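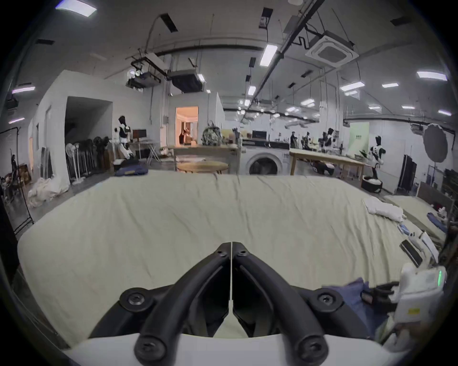 The practice bed, with the washing machine and the long worktable behind it.

Making the bed, and other unsolved problems

Ditte Snorradóttir has spent two years trying to get a machine to put a sheet on a mattress. She would like it known that she doesn't make her own bed.

"I used to," she says. "Then it became work."

Snorradóttir runs household trials at Plurstead, where the furniture looks like it came from several share houses at once. I had come to ask whether I could stop doing laundry yet. She offered me tea, which she made herself, and I took that as a preliminary answer.

Sheets, she explains, are a nightmare. A mug is the same shape every time you reach for it. A sheet has a new shape whenever you touch it, and the corner you want is generally underneath the rest.

"People see a robot walk across a room and think the housework must be nearly done," she says. "Walking is lovely. Try finding the fitted corner."

Her best run so far is 77 sheets out of 87 laid flat enough to pass. I ask who decides what passes. "Bülent," she says. "He has low standards and we're very grateful."

Bülent Akbulut, at the next desk, doesn't look up. "I was raised with doonas," he says. "You throw it and walk away."

He is more hopeful about shops. Folding the same jumper 400 times a day suits a machine, in his view, provided no customer comes near the pile. A customer always does. Loading a washing machine is coming along too, though checking pockets is a separate project and it isn't going well. Tissues were mentioned, with feeling.

And the price? Snorradóttir says she'd pay 2000 dollars tomorrow for something that could strip a bed and nothing else. Akbulut says he'd want it to do the bins as well. They have clearly had this argument before, and it went on for a while.

I tried once more for a date. Next August, perhaps?

"For what, the whole house?" she says. "Ask me about pillowcases. I can be quite encouraging about pillowcases."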